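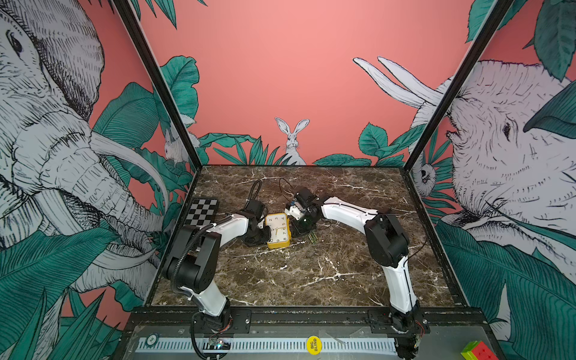 Sira is a wallpaper for people who have had enough of greige. Gajdoš draws the animals by hand in black and white, then lets the leaves have the colour. On the coral-pink ground they come up teal, and the whole lot sits surprisingly well beside brown marble with white veining. We expected a fight.

By Aslı Yalçınkaya, March

Rolls are 600 mm wide. Paste the wall, leave the paper alone for 7 minutes while you reconsider your choices, then hang from the top. Matching the pattern takes patience and a second person who is still speaking to you.

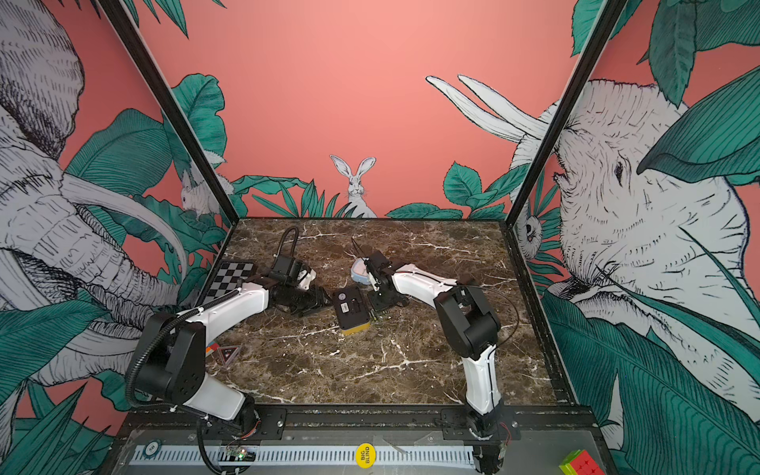
Page last changed: March

The rabbit is the favourite. Plan your first drop so it lands clear of the light switch, or you'll be apologising to it for years. Sira is fine in halls, studies and powder rooms, but keep it out of the shower.

$380 a roll. Samples are free for the first three, and pickup is from our Unddale counter. 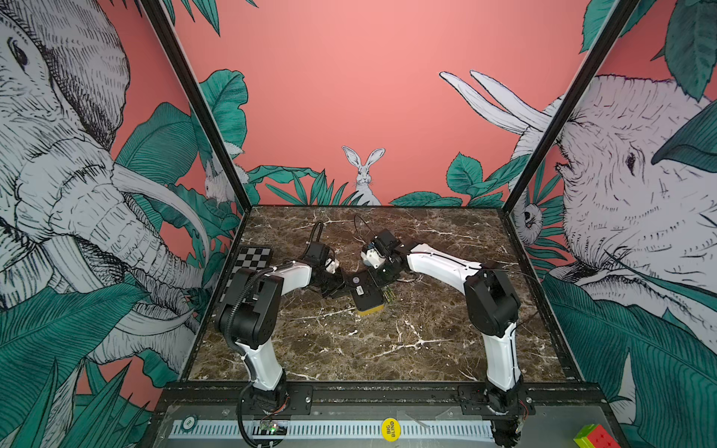 Sira on the walls, with dark brown marble.

Filed under: Walls > Wallpaper > Not Beige

Recently viewed
Tediton paste, large tub
Seam roller
Sira in grey (discontinued, sorry)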